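Two Arms, One Plank, and a Lot of Cable

So the second arm is finally bolted up and talking to the same controller as the first one, and I've spent every free evening since at the shop instead of doing any of the things I told my family I'd do this winter. Worth it! I can now sit on a stool with a sandwich and make two robot arms wave at each other.

If you're new, I share bench space at Potlow, the workshop behind the old tile place, and since November I've been building a two-arm setup that's supposed to help me finish wood. Sanding first, then wiping on oil, then maybe inlay if I ever get that good (I won't). The project is called Brikow, which was the name on a crate Magnus Lindsay was using as a footstool when I needed something to type into the folder name box. I keep meaning to change it.

The table is the part I'm proudest of. It's all slotted aluminum extrusion, so you can clamp or bolt pretty much anything anywhere, and I've already moved the left arm twice. The first time it was too far back and couldn't reach past the middle of a workpiece without going all straight-elbowed and grumpy. The second time I got it right but put the mounting plate in crooked, drove home, lay in bed thinking about it, and went back the next morning to square it up. The plate is full of holes, by the way, and I'd buy the same kind again in a heartbeat. My first one was a blank I drilled myself and we won't be discussing it.

For a test piece I wanted something long, with plenty of character and a few problems in it, so the big reddish board with the crack down the middle got the job. I could have used a nice flat piece of MDF. Tuulikki Halonen told me to use a nice flat piece of MDF. But I'm not building this thing to sand MDF, and I figured if the path planning is going to choke on a crack and some knots I'd like to know that now.
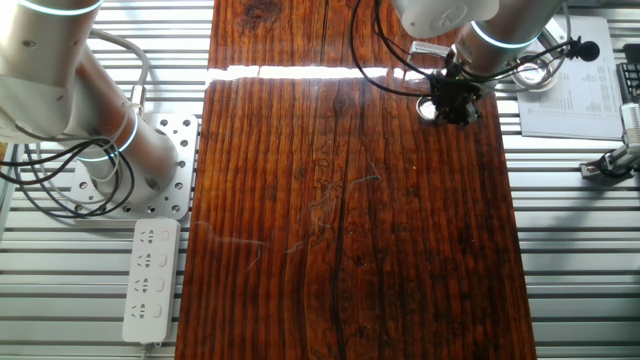 Anyway, cables. I had no idea how much of this hobby is cables. When the arms are parked everything hangs in lovely loops, and then the wrist turns a bit more than you planned and one of those loops goes tight as a guitar string. I've had to redo the routing on the right arm 4 times. What works best so far is leaving way more slack than looks sensible and then running the whole motion at a crawl with my hand next to the stop button, watching only the cables and ignoring the gripper completely. Teodoro Mangubat came over to help with that, and he's much better at it than me. He spots a snag coming while I'm still admiring the pretty blue rings.

Speaking of the rings, they photograph really well and they also bounce off every shiny thing in the building. So do the overhead lights. I've got glare on the finish right where I don't want it, and if I ever use a camera to find the grain I'll have to deal with that. Anneliese Gerlach thinks a sheet of diffuser plastic would do it. I have one at home somewhere, under the other stuff I have at home somewhere.

The calibration finally took on Saturday after I threw out my old script and started over. I have it touching a grid of 100 points across the work area now, and the two arms agree with each other to within a hair at most of them. The ones near the far corner are still off. I suspect the base on that side has a tiny bit of flex in it, and Uwe Eichhorn suspects my math. We have a pizza riding on it.

Next up is a sanding pad that fits the gripper without wobbling, and a better way to hold long boards steady. If any of you have clamped something to slotted extrusion without chewing up the edges, please leave me a comment, I'm down to my last scraps of leather.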